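Home Our Story Classes Visit Contact

Filed under: About the studio

Hi, I'm Karla Escobedo, and I run Birlow, a small pottery studio with a big front window and a kiln that hums all night. I started it 16 years ago with my friend Pylyp, after we'd both worn out our welcome (and our landlords' floors) throwing pots at home!

We teach wheel and hand-building to anyone who wants to get muddy. Classes are small, 6 people at the most, and you can stay on afterward to finish a handle or just talk. Damián Valdovinos mixes our glazes and will happily tell you about the green one for longer than you asked. We fire to 2320 degrees, so your mug can go in the dishwasher – mine does, every day.

Every April we hold a seconds sale, with wobbly bowls and lidless teapots on the front tables. Come early, the planters go fast. The door's open from 2 in the afternoon, and the bell sticks, so knock.

Recent
- Glaze notes: the new green
- Seconds sale details
- Beginner wheel, spring places

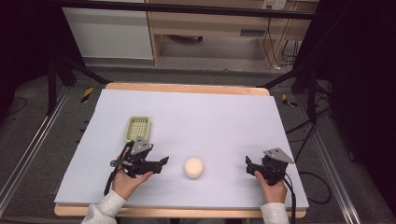 Sponge ball and a little green basket on the white board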